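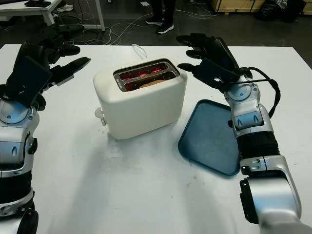

Parvathi Chettiar
Forum moderator, Small Appliances

Toasters: is there any point paying more than the cheapest one?

My old four-slot gave up in October and I've been reading reviews ever since, which was a mistake. Every one of them says "even browning" and then shows you a loaf of perfect supermarket white. I want a plain two-slot in white or cream with a lever on it and no screen. The one at the top is the sort of shape I mean, rounded, slots on top, elements glowing properly red when it's on.

What I don't believe is that the dear ones toast any better. Hot wires, bread, a spring. Convince me otherwise, but please have owned the thing you're recommending.

elango_v
I won't convince you because I agree. I had a Plilmont for years, the fancy one with the bagel button. The bagel button did nothing I could detect. One side was always paler than the other, bagel or no bagel.

Jagadeesh K
Isn't that what a bagel button is for? It's supposed to do one side less.

elango_v
It did it with the button off as well.

Kamala M
I'll disagree with the pair of you. Slot width matters and cheap toasters are mean with it. If you buy sliced white you'll never notice. I bake at home and my slices come out like doorstops, and in the cheap one I had before they jammed every other morning. I'd go to the shop with a slice in a sandwich bag and try it. I have done this and I don't care who saw.

Parvathi Chettiar
Fair enough on width. That's a measurement though, and you can get a wide slot on a cheap one. I'm asking what the extra money does once the bread fits.

thevar_b
Timer. Cheap ones run hotter on the second round because the timer doesn't allow for the thing already being warm. First slice pale, second slice fine, third slice charcoal, all on the same number. Mine is an Orkham and the third slice looks like the first.

elango_v
Have you tested that or is it on the box?

thevar_b
I've eaten it. Same setting, same loaf, four rounds when the family's here.

Jagadeesh K
I'd like to see those slices side by side before I paid for them. My sister has the Orkham and hers burns crumpets like anyone else's. Also the numbers on the dial mean nothing. On mine 3 is bread and 4 is the smoke alarm. I've never met anyone who uses 6.

Kamala M
Frozen bread. I use 5 for frozen.

Parvathi Chettiar
Another thing the reviews skip is the lead. Mine never reached the socket unless the toaster sat right under the cupboard, and the instructions tell you not to put it under a cupboard. I've now looked at 8 product pages and only one gave the length of the cable. They all found room to tell me about the "heritage finish".

thevar_b
Agreed about the lead, for once. Measure from your socket before you order. And don't be tempted by an extension lead trailing past the sink.

Jagadeesh K
White ones go yellow, by the way. Mine's plastic and the top edge near the slots went first.

Kamala M
Mine hasn't, but it's painted metal and I wipe it when it's cold. Unplug it, pull the crumb tray out, tip it in the bin, damp cloth on the outside. If it hasn't got a crumb tray that slides out, leave it in the shop. Turning a toaster upside down over the sink gets half of it and puts the rest on the floor.

elango_v
Half the smell people blame on a bad toaster is old crumbs. I'd bet a good few of those one-star reviews are crumbs.

Parvathi Chettiar
I'd believe that sooner than I'd believe the five-star ones. There's a model on one site with 1,686 reviews and the first page of them all say "looks lovely on the worktop". I'm sure it does.

thevar_b
So what are you buying?

Parvathi Chettiar
Cheap, two slots, wide enough for one of Kamala's doorsteps, slide-out tray, a lead that reaches. I'll do four rounds on one setting and report back with the slices lined up. If the third one's charcoal I'll say so and Balakrishnan can be insufferable about it.

thevar_b
I'll wait. Use the same loaf all the way through and don't let it cool between rounds.

Jagadeesh K
And no crusts.

Kamala M
What's wrong with crusts?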